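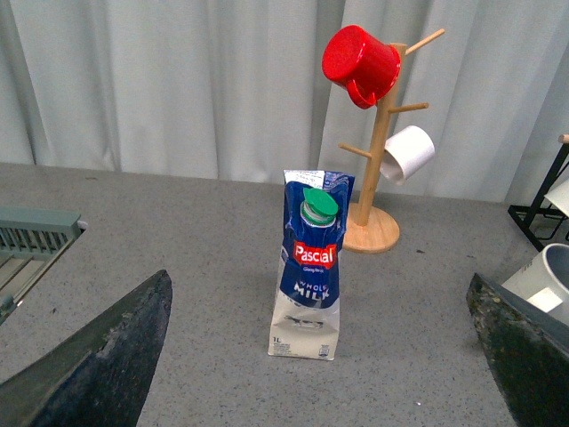
*Fig. 1. Mug tree with mugs hung, milk set in front of the base.*

## 4. Setting up the milk and mug station

This section covers the counter at the end of the break room. It applies to the Bistico mug tree and the wire mug rack. The Janevski coffee machine has its own section.

### 4.1 Placing the mug tree

1. Wipe the counter and let it dry.
2. Stand the tree toward the back, with the round base fully on the counter. No part of the base should hang over the edge.
3. Hold the base with one hand and turn the pole clockwise until it stops. Hand-tight is enough.
4. Press lightly on each peg. If a peg turns or wobbles, take it out and refit it before hanging anything.

**Note:** Wood pegs loosen in dry weather. Check them again every January.

### 4.2 Hanging the mugs

1. Start with the lowest peg and work up.
2. Slide the handle over the peg until it rests close to the pole.
3. Put the next mug on the opposite side. Do not load one side first.
4. Use the top pegs for plastic mugs. Heavy mugs go low or on the wire rack.

**Caution:** Do not hang a mug with a cracked handle. Put it in the Kulport return crate under the sink.

Mugs with small or square handles can be a tight fit on the pegs. Do not force them - stand them on the counter or use the rack.

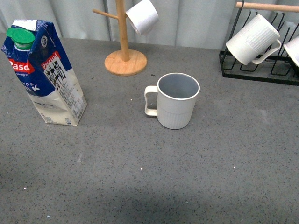

*Fig. 2. White mug standing on the counter, with the milk to the left and the wire rack at the back right.*

### 4.3 Milk

1. Keep one open carton on the counter while drinks are being made. We stock whole milk in 1-liter cartons.
2. Stand the carton upright, with the green cap screwed on.
3. Leave a clear space between the carton and the mug you are filling.
4. Put the carton back in the refrigerator within 20 minutes.

**Caution:** Cartons get soft and creased with handling. Hold them low on the sides when pouring, and do not squeeze the top.

### 4.4 Spare parts

| Part | Order no. |
|---|---|
| Peg, single | 19 |
| Pole and base | 195 |

Order from Davby. Send requests to Lejla Tomić, or to Jasmina Tomić if a mug or peg has broken and someone could get hurt.

Section last revised 2023-07-24.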